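Workshop tips: trying out hand-held grippers before you settle on a pair
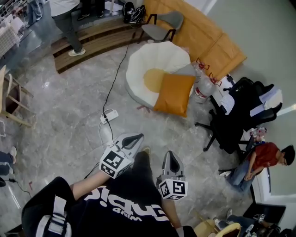
One gripper in each hand, marker cubes at the base. Floor cushion and sofa behind.

Quick page this time, been comparing the Hodov pair against the Chambi pair and wanted to get the notes down before they go out of my head. Most of it applies to any hand-held gripper with a cube on it. Mostly home and small workshop use, no big lab stuff.

Before you start

Wipe the marker cubes. Dry cloth, nothing wet. Thumb grease on a black square is enough to make the tracking jump and you will blame the controller for an hour. I did.

Cables. Push them to the wall or tape them down. You're looking at your hands the whole time, not your feet.

Plain floor is good but a shiny one throws light back up at the cubes. Tilt the lamp, or draw the curtain. A matt rug under the work area does the job if you have one.

Sleeves up. Loose cuffs cover the cube and you lose that side.

Comparing two pairs fairly

Same jobs, same order, same person. Then swap person. Danilo Aquino has big hands and liked the Chambi, Leonora Catacutan couldn't get her fingers round it and went straight back to the Hodov.

My job list:
Pick up a teaspoon off a flat worktop
Fold a tea towel in half
Put the lid on a jam jar (not screwed, just on)
Move a cushion from floor to sofa
Post a card through a slot

The teaspoon is the one that sorts them out. Hodov fingertips slide off the handle unless you come in very flat. Chambi gets under it but then drops it on the turn. The towel was fine with both. Cushions are easy, do them last when your wrists are tired.

Write down every drop straight away. Pencil and a clipboard, dont trust yourself to remember. We logged 854 picks on the first round and 1,763 by the end, and the early pages are useless where I wrote "ok mostly".

Wrists

Stop after 11 minutes. Set a kitchen timer. Swap hands for the one-handed jobs. Angelica Manalastas put a strip of bicycle tape round the handles and it helped a lot, costs next to nothing and peels off clean.

Cameras

Head mount first, then decide if you want a second one. Things to check:
Both cubes in view with elbows at your sides
Strap snug but not giving you a headache
Look at the work with your whole head, not just your eyes

Take a thirty second test and watch it back BEFORE doing the long run. Saves tears.

Controllers

Only tried the Jostedgate box and the old Trarnwood one. Jostedgate starts quicker. Trarnwood has a proper switch you can find without looking, which I miss more than I expected. Label the leads left and right with masking tape at both ends, they are identical otherwise and you will mix them up.

Putting away

Cubes in a sock each. Yes, a clean one. Fingers slightly open so the pads dont take a set. Lovely Ocampo keeps hers in a bread bin, works well, shuts out the dust.

Still to try: softer pads on the Hodov, and the teaspoon again with gloves on. If anyone has a way of cleaning sticky jam off the pads without swelling the rubber let me know, washing up liquid made mine go tacky.

Updated 3 December 2018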